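News & Updates | Small Makers

Gumgate opens its sample bench to the public in March

I'm Zakhar Kushnir, and I run Gumgate, a small toy workshop in Stedlow. I've never written a press release before, so bear with me (my sister read the first draft and said it sounded like a parking notice). The short version is that we're opening our sample bench to visitors this March, and we'd love people to come and handle our new set of shape-sorter blocks before we make the big batch!

The set is called Iltora. We've made 56 trial sets so far, all in wood, all painted in the workshop, and I have argued with myself over every single shape. The star took me most of the winter. Points that look good on paper are no fun to hold if they're too sharp, and if you round them off too much you get something closer to a flower. The heart was easy, and the cube is a cube — I just wanted a blue that didn't look like a swimming pool.

I like to see the shapes out of the box and scattered on a plain wooden board, with no lid and no holes to post them through. My own kids hardly ever post them anyway. They line them up, or they put one off in a corner by itself and tell me it's asleep. 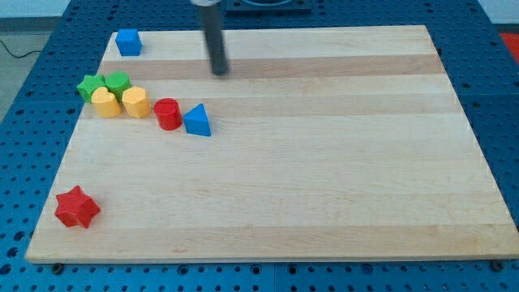

Visiting the bench

We're at the back of the old Tymoshchuk building, up the ramp and through the green door. Doors open at 10 a.m. and we pack up at 4 p.m. It's free, you don't need to book, and children are very welcome as long as a grown-up comes too. Bring your opinions on the star!

What happens next

If the feedback is good, we'll start on a first run of 2,000 sets, and 1,000 of those are set aside for preschools and libraries. We have 1,228 names on the mailing list already, which still makes me a little dizzy. List members get first pick, and anyone can sign up at the bench or by writing to us.

Reporters and toy bloggers can have a trial set to borrow for a couple of weeks. I'm happy to talk on the phone too, though mornings are best, before the sander goes on.

Press contact: Zakhar Kushnir, Gumgate, Stedlow | © Gumgate | Back to top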